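Home / Services / Operator Program / Frequently Asked Questions

Frequently Asked Questions: Teaching Tasks to Two-Arm Stations

Last updated 25/05/2019

The answers on this page apply to participants in the Timen operator program at the Distley site. Participants at Wevberg should also read the site supplement, as booking rules differ there.

What does an operator do?

An operator guides a pair of robot arms through a household or light assembly task while the station records the motion. The recordings are later used to train the control software. No programming is required.

What is the difference between hand guiding and remote control?

In hand guiding, the operator holds the arm and moves it directly. In remote control, the operator moves a pair of leader arms at a separate desk and the station arms follow. Most tasks in the current schedule use remote control. Hand guiding is reserved for short, single-arm motions and must be approved by the shift lead.

Do I need previous experience?

No. New operators complete 8 hours of supervised practice before any of their recordings are accepted. Practice recordings are kept for review with the trainer and are then deleted.

How long is a session?

A session lasts two hours, with a break at the midpoint. Operators may book no more than five sessions per week.

How many recordings make up a task set?

The table-setting set calls for 2220 accepted recordings, shared among all operators on the roster. Individual operators do not have a quota.

What happens if I drop an item or make a mistake?

Continue if the item can be picked up again within the work area. A recovery is useful and should be left in the recording. If the item falls to the floor, stop the recording, mark it "incomplete" and reset the table. Do not reach into the work area while the arms are enabled.

How should the table be arranged before a recording?

Tableware and cloth are placed within reach of at least one gripper. Positions should vary from one recording to the next — operators are asked not to line items up in the same places each time. Both grippers start open and clear of the items.

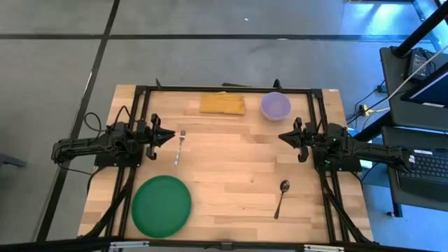
Two-arm station with plate, bowl, fork, spoon and folded cloth.

Who may adjust the arms or cables?

Only technical staff. Please report faults to Murali Pillai, Station Support, and leave the station switched off until it has been checked.

Are recordings shared outside the program?

Task recordings are shared with our development partner, Lozano, under a written agreement. Operator names are removed first.

How do I withdraw?

Write to Gladys Inga, Program Office, at least 14 days before your next booked session. Bookings for June may be canceled without notice while the new schedule is being introduced.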